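2020-02-12

Folding bench, long table, second half of the morning.

Picking up where I left off in the October notes, which I reread with my coffee and mostly disagree with now. Back then I was convinced the trouble was in the folding itself – thirds or halves, sleeves in or sleeves back, all that. I wrote four pages about sleeves! I'd like those hours back. What I think these days is that nearly everything that goes wrong with a folded piece goes wrong before the first fold, when it gets laid down in a hurry and whoever is folding tries to fix it on the way.

So the plan was dull and I stuck to it. Take a piece out of the pile, lay it, smooth it, leave it be for 30 seconds, then fold. No fixing after the first fold. If it's crooked, it stays crooked and gets written down as crooked. I did six pieces this way before lunch and I'll do the rest of the Esteddale bag when I've got the patience.

A note on the bag, so I don't have to go digging later. It's the mixed bag from the Esteddale donation, the one with the green tag, not the one we split with the Grostham people. Weights are in the drawer on the yellow card. I've only weighed one piece again, the heaviest of the lot, and it came to 585 grams, same as on the card, so I'm going to trust the card for everything else. (If somebody wants to weigh the whole bag again, be my guest, the scale needs a new battery first.)

The teal cloth was up early because it's the one I like least. Anything with a bit of fuzz to it is a pain on this table. It grabs itself. You pull one side to get the ripples out and the ripples just move over and settle down in the middle, and then you go after those and you've pulled the corner off line. I've been treating it as a flat, easy rectangle for months and it isn't easy at all. A thin cotton sheet of the same size would be done and put away while I'm still stroking this thing like a cat.

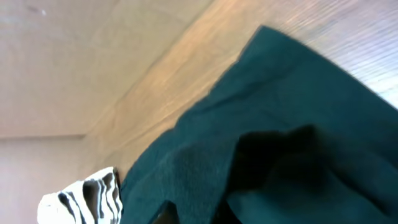 Potgieter: I'd stop smoothing the fuzzy ones from the middle. Start at an edge, get that edge straight, and only then work away from it with a flat hand. If you start in the middle you're pushing the slack in every direction and it has to end up somewhere. Also 30 seconds of rest does nothing for a fleecy fabric as far as I can tell, it's the thin knits that need it.

Okay, fair. I tried the edge first way on two more pieces after reading that and it did go better, or at least it went faster and I swore less. I'm going to write it into the sheet as the standard way for anything with pile. The bit about resting I'm less sure of. I think it might depend on how long the thing has been sitting squashed in the bag, and ours had been squashed for ages. Leaving the 30 seconds in for everybody for now, just so I'm not changing two things at once, which was the other big sin of the October pages.

Some odds and ends while I remember them.

The table. The grain is handy. I'd never paid it any attention, but once you decide that one edge of the cloth goes along the grain you've got a ruler the whole length of the table and you don't need tape. We had tape down in the fall and it left gum, and the gum picked up lint, and then the lint got onto everything pale. Please no more tape. If you need a corner mark, use the pencil, it wipes off.

The Drarik folding board. I got it out again, since I keep being told I gave up on it too soon. It's good for T-shirts of one size. For a bag like this one, where no two things match, I spend more time centering the piece on the board than I'd spend folding it by hand. Back on the shelf it goes, left side, under the hangers. I do like the hinge. Somebody put a lot of thought into that hinge.

Sorting. I've gone back and forth on whether to sort before folding. Pro: you get into a rhythm, all the stiff things, then all the floppy things. Con: it's a whole extra pass, and every time you handle a soft piece it gets a bit more rumpled. I ended up with a sort of half sort, where I pull off only what's on top and leave the rest where it is until its turn comes. Not elegant, but the table stays usable.

Where to put the next piece down has turned into my favorite question, and I know how that sounds.
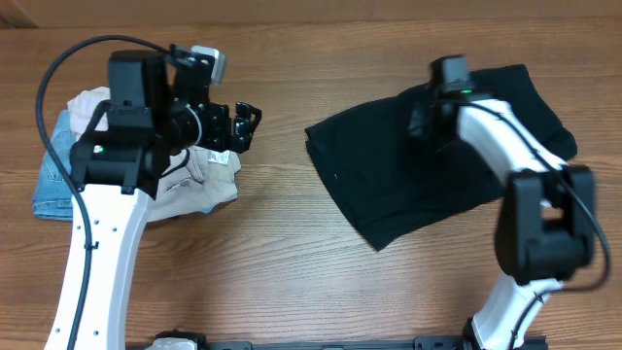

The one rule I'm sure enough of to write in pen is to fold stiff fabrics and soft fabrics by different steps. I keep wanting one set of steps for the whole bag because it would fit on one card, and it just won't work. Denim you can more or less fold by its seams – they're stiff, they tell you where the middle is, and it'll hold while you deal with the other end. A soft knit gives you nothing like that. The black one is the case I'd show anybody who doubts it: it's laid out about as flat as you could ask, and the left edge is still jagged and the hem still dips down to a point, so if you fold from the hem you're building that point into every layer after it. Edge first, again, and the hem last. The khaki piece is somewhere in between and I haven't decided which card it goes on. It has that crinkled surface that looks as if it needs smoothing when maybe that's simply how the fabric is, and I could waste a whole afternoon trying to flatten something that was never going to be flat.

So, two cards. I've drafted them on the back of the old supply list:

Stiff: find the seams, match them, fold long way, then short way. Don't smooth, just press once at the end.

Soft: one edge to the grain, flat hand away from that edge, rest, sides in, hem last. Don't chase ripples under a finger wide.

I want to say something on the cards about black fabric too, only I can't work out how to put it. You can't see the folds in it! With a pale thing I can spot a crease from across the table. With a black thing I have to get my nose down to it or feel for it. My crooked count is worse for dark pieces and I'd bet that's all it is. The overhead light is no help, it comes straight down and flattens everything out. A lamp off to one side, low, might do it. There's one in the back room with a clamp, if it still works. Going to try that before I go blaming my hands.

Crooked tally so far, for the record: two of the six, one fuzzy, one dark. Too few to mean much. Both were early, before I changed how I smooth, so I'll redo those two at the end and see.

Things to pick up: battery for the scale (the flat round kind, the number's on the lid), a soft pencil, lint roller refills. We're down to the last few sheets on the roller and they're the ones that tear.

Also, whoever uses the table after me, please don't put the folded stack back in the same bag as the unfolded stuff. I've left an empty crate under the bench for the finished ones. It happened last time and I had to start over, and I wasn't very nice about it for the rest of the day.

Next up is the other half of the bag, soft things first, with the lamp if I can find it. Then I'll type up the two cards and stick the October pages at the very back of the binder.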